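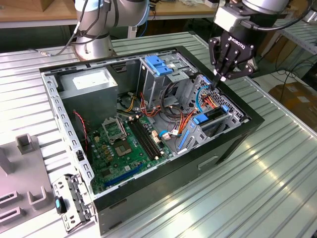 *Two arms over the open tower, gripper down by the drive cage.*

## How many PC teardown demos before the policy stops guessing?

**skudum_bench**

We're collecting demonstrations for a disassembly task. Desktop towers, side panel removed, case lying on its side on a ribbed aluminum table. The learning target is the usual one: drives, cables, memory, then the board. An operator drives the arms by teleop and we log joint positions, gripper state and three video streams.

So far we have 727 episodes, all recorded on 6 different cases. Training goes fine and the loss looks normal. On the robot, it does well with the large parts. With the thin cables near the drive cage it comes in at a good angle, closes too early, and then sits there. If I move the case a little to one side it gets worse.

The plan was to stop at 1,000 episodes. Before I book more operator time I'd like to know if I should keep recording the same thing or change what we record. Also, is it worth keeping the failed attempts? Right now we delete them at the end of each shift.

Software is Wirine for logging and our own training code. I can post the config if it helps.

---

**ollham_lab**

Change what you record. We did a similar job at Ollham with small appliances and the last few hundred episodes bought us nothing, as they were all the same start position and the same operator.

What I would do, in this order:

- Move the case between episodes. Rotate it a few degrees, slide it, put it back in a different spot. Do this every episode, even when the operator complains.
- Split the long task. One episode per part is much easier to check and to label than a full teardown. If someone fumbles the cable you lose one short clip and keep the rest.
- Record extra starts close to the hard part. Park the gripper just above the cable, a bit off to one side, and have the operator fix it from there. We did 18 of these per cable type and that was enough to see a difference.
- Check your gripper signal. Closing early was a timing problem for us. The gripper command was logged when it was sent and the video was stamped when it was saved, so the two were out of step. Plot them together for one episode and look.

Keep the failures, but don't mix them in with the good ones. Put them in a separate folder with a short tag for what went wrong (missed, slipped, wrong part). If the operator missed and then recovered, that is a good episode and it should go in the training set. Cut out the part where they sit and think.

I would also use more cases before more episodes. Six is low if you want it to work on a tower it hasn't seen.

---

**tableleg**

more data always helps, just run it to 1,000 and see. also turn down any bright light you get on the metal table, it messed up our depth camera

---

**skala_teleop**

Agree with most of the long answer. One thing to add on cables. At Skála we had two operators who pulled the same plug from opposite sides, and the policy went down the middle and grabbed air. Write down one way to do each part and have all the operators stick to it. You can still vary the case position.

I don't agree on splitting everything. If you only have short clips the robot never sees what the case looks like after the previous step, with cables pushed out of the way and so on. We keep a mix, short clips for the hard parts and full runs for the order.

---

**skudum_bench**

Plotted the gripper against the wrist video and the command is ahead by several frames, so that's one problem found. I'll fix the stamps on the old episodes first and retrain before recording anything new. Failed attempts are going in their own folder from now on.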